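August, bench 2, afternoon

Third week with the Povireck kit on trial and I'm finally getting round to writing it up properly, so here goes. For anyone who missed the kick-off: Drukier are lending us the two-arm package with a pair of parallel-jaw grippers and their Brivach control software, 21 days, after which we either buy or box it all up again.

Setup first. Mounting was fine. Cabling was a pain (the sleeve they supply is too short for how we've spaced the arms, so I've used our own). Brivach installed without a fuss on the old bench PC but it wants restarting whenever you change the tool offsets, and it doesn't tell you that, it just carries on using the old ones! Cost me most of a morning. I've stuck a note on the monitor.

Good bits: teaching by hand is lovely, much nicer than on the Quinlan pair we tried last year. You push the arm where you want it, tap the pedal, done. The log has 1,477 moves in it now and I've had 3 faults, all of them the same comms timeout on the left arm. Emailed Drukier, they want the log file, sent it over after lunch.

Less good: force setting. The slider goes from "barely there" to "crushed" with not a lot in between, and for soft stuff that's the bit we care about. There's supposed to be a finer scale in the advanced menu but it's greyed out on the trial licence. Have asked. If that's a paid extra I shall be grumpy about it, because the quote doesn't mention one.

Been on the basket job today, right arm doing the reaching and left arm staying out of the way for now. 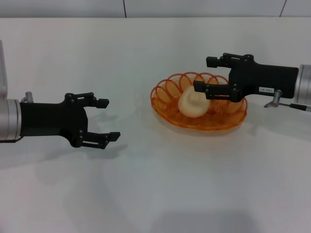 Basket job, both grippers open, right one over the wire basket.

Wire loops are a nuisance for the lower finger, so I want to try a steeper approach and see if that gives more clearance. Also need to sort out the wrist angle on the left before I let it join in.

To do: chase the licence question, swap the left comms cable, back up the taught positions before touching the offsets again. Pads want a wipe too.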